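When the Hand Forgets to Let Go

The first sign of trouble at the Filtcombe workshop was a small click, the kind you might hear from a ballpoint pen in another room. It came late one November evening, well after the coffee had gone cold, and it meant that a robot had pushed a connector somewhere a connector didn't want to go.

The arm belongs to Cisilura, a little outfit that teaches machines to plug things in, and if that sounds like an easy living, I'd invite you to think of the last time you crawled under a desk and tried to find a socket by feel. Their practice board is a gray 3D-printed panel, covered in raised sockets and slots, and the arm goes at it for hours on end (it has far more patience than I do!). 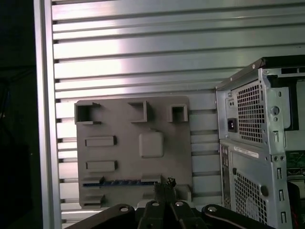
WORDS BY THE FRIMPONG WORKSHOP DESK
Machines & Makers | November

On the evening in question the program, which everyone calls Lutik, had gotten through 116 tries without a hitch. On the next one the gripper was told to open, and it stayed shut. Lutik took the command as good as done and sent the arm on to its next stop, still hanging on to the part, and the panel's mount took the whole of the pull. Two screws came loose before the force limit finally stepped in and brought everything to a halt.

Nobody was hurt, I'm glad to say. But the limit had been set for a stiffer mount, months earlier, and it had been sitting there ever since, a good deal too generous, while people reached in and out to put parts back between runs.

It took around 30 minutes to find the cause, a cable at the wrist that lost contact when the arm twisted a certain way, and most of the winter to settle what to do about it. The cable has a proper clamp now. Lutik waits for the fingers to report that they're open before it moves an inch, the force limit has come down by a lot, and resetting the parts means pressing the stop button first, even when you're in a hurry and supper is waiting. The runs are slower, and there's still some grumbling over that.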